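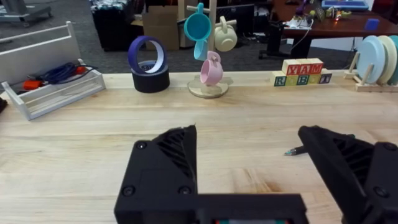

What do you do with a table that everyone uses and everyone leaves things on? You give the things that live there a home along the back edge, and you keep the front for whatever you're working on right now.

Good evening, and thank you for coming out on a Tuesday. I'm going to talk for 20 minutes about one table, which may be 20 more than you expected, but stay with me.

(Pause. Let the latecomers sit.)

Start with the small stuff. A pen, a zippered pouch - the pouch is orange, and I do recommend a bright one, you'll thank me when you're hunting for it at 7 a.m. Ask the room: where does your pen sleep at night? Wait for hands. Mine should be in a pouch, and it is out on the wood more often than I'd like to admit.

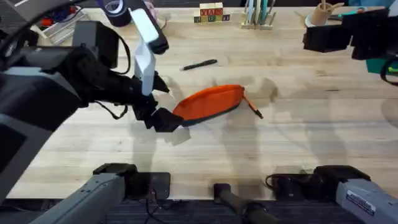 The back row

Go slowly, people like this part. The plates stand upright in their rack, teal and cream, and the alphabet blocks are stacked nearby. A wooden cup with two utensils in it sits on a few pastel saucers. I'm fond of that last one, though I know stacking like that isn't to every taste. My own rule is that tall things go behind and nothing in the row should need two hands to move.

(Mention the Pridatton handout here, page 2.)

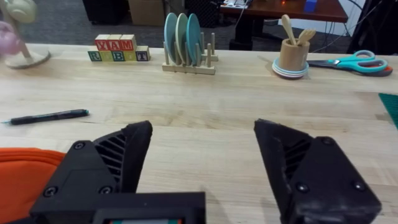

Deisy Cuadros wrote to me after the November talk that a back row only works if you wipe behind it, and that she had found 13 hairpins and a button behind hers. Fair point, Deisy! Pull the row forward once a week, wipe, and push it back.

Then questions, and Johannes has the sign-up sheet by the door.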